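Plemetitz colour-matching table: notes on the set

What this is
A data card for the dough-and-plates activity, version 8. It covers the objects, how they are laid out and what I think the labels are worth. Written by Tekle Mamo, revised in August.

Contents
2496 pictures in 19 folders, one folder per sitting. Folder 17 has no label sheet. I have asked Hedegaard for it twice and wouldn't hold out much hope.

The objects
Three round plastic plates: yellow, pink, pale green. Three balls of something doughy on a translucent green tray with a loop handle at one end. The label sheets say "modelling clay" in some folders and "play dough" in others. I have left both in, as I wasn't there and can't settle it. 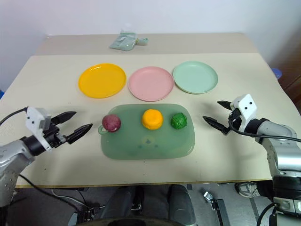 Plates in a row, dough on the tray, one ball to go with each plate.

The matching rule
Each ball belongs on the plate nearest to it in colour. Fine for yellow. Fine for green, more or less, although the ball is a good deal darker than the plate. The third pair is where I start to grumble: the ball is a purplish red and the plate is a soft pink, and the original Arkwood sheet simply calls both of them "red". Anyone using colour names from that sheet should check them against the pictures first.
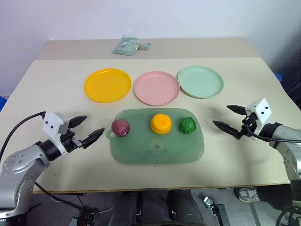 Shape is no better defined. "Ball" is generous for the yellow one, which is flattened and lumpy, and a size column that says "equal" for all three can't be trusted. I would drop that column altogether — Vusar already has, in their copy.

Known problems
- The tray is green and so are one plate and one ball. "The green one" in the notes could mean any of them.
- The crumpled bag or cloth on the back board has no label. It isn't part of the activity.
- Left and right are as seen in the picture. Two folders may have used the opposite; I haven't finished checking.

Corrections
Send them to me with the folder number and the line you disagree with.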